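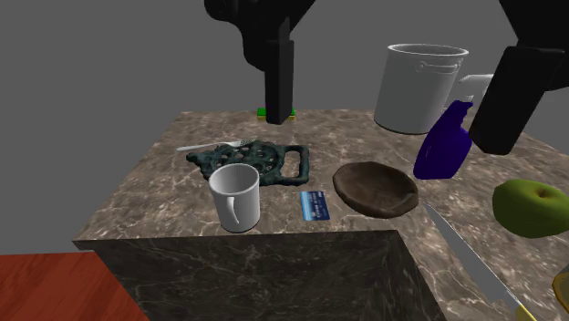
26 Jun 2021 – gripper comparison, counter layout

Started late. Masanobu had left the solver at the old step size, so the first batch went in the bin and I restarted with the contact settings from the Flimdale branch.

Two grippers under test. A is the black parallel one, wide fingers with rounded corners. B is the Camenzind model that Solène converted, with narrower fingers and a shorter stroke. Same arm, same controller, same wrist view for both. 200 attempts each on the kitchen counter layout, start pose with the fingers fully open.

Mug: no trouble for either. A closes across the body, B prefers the rim. B's grasps are quicker to plan but the mug swings more on the lift.

Pot: A only. B does not open far enough for the body and the planner keeps proposing the side handle, which lies too close to the wall for a finger to get behind. Removed the handle from B's grasp candidates and logged the pot as out of range. Danuta will object to this. She wants every object scored for both.

Card: bad for both. It lies flat on the stone and the fingertips skate over it. A managed a few by dragging the card to the near edge of the counter and pinching it there, but I had not asked for that and am not sure it should count. Left them in with a flag.

Fork: B clearly better. A's fingertips are too thick to get under the handle and tend to push the fork into the trivet, where the tines catch in the openwork. The collision mesh for the trivet is still a convex hull in the Wukeck export, so the catching is only partly modelled. Need the decomposed version before I trust any fork number.

Sponge: A knocks it on the approach when the target is the pot. The left finger comes down over it at full opening. Raised the approach height and the contacts mostly went away. Cost is a longer descent.

Spray bottle: leaning pose, both grippers slip at the neck. Friction value for the bottle looks low. Asked Itsuki where it came from and he thinks it was copied from the apple. Not changed today, so that the two runs stay comparable.

Controller: position mode throughout. Tried impedance mode on A for the last part of the run. Softer on the bowl rim, worse on the knife, where the blade rotates in the grip before the force settles. Mean settling time 629 ms in impedance mode, which is too long for the cycle we promised Tormod.

Memory climbed again overnight on the Firby machine. Killed the viewer and it stayed flat.

To do: trivet mesh, bottle friction, rerun B on the fork with seed 875. Ask Danuta about the pot before writing anything up.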